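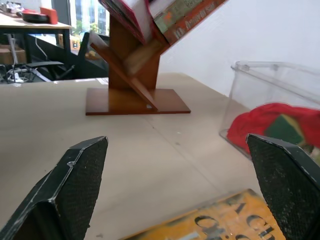
Ticket 331: Projected surtitles lag behind the stage manager's cues, Act Two
Status: Open, waiting on venue
Reported by: Caroline Ogola, surtitles
Assigned to: Shabani Simiyu

Caroline Ogola
Titles run fine through Act One. From cue 159 on, each slide goes up late, and by the end of the duet the text is a full line behind the singers. Same thing at both piano rehearsals. I'm on the Wutia laptop with the September file.

Shabani Simiyu
Does it happen if you start cold at cue 159?

Caroline Ogola
No. Started there on Friday and it kept up through the finale.

Shabani Simiyu
Then it builds up over the run. Please turn off crossfade preview in Kivex, restart, and run from the top.

Caroline Ogola
Done. Better, but it still slips at the storm music, where the lighting desk fires 15 cues close together.

Shabani Simiyu
Log shows titles and lights sharing one cue list. Lighting cues go out first and the titles wait in the queue. Split them into two lists and put titles on their own port.

Lotte Van Wijk
Lighting here. Fine by me, but leave cue 43 linked. The blackout and the blank slide have to go together.

Shabani Simiyu
Left linked. New show file is in the shared folder.

Caroline Ogola
Ran Act Two twice with it, no lag. Haven't tried it on the house network yet. Idalina Morais has to open the second port at the Barasa first.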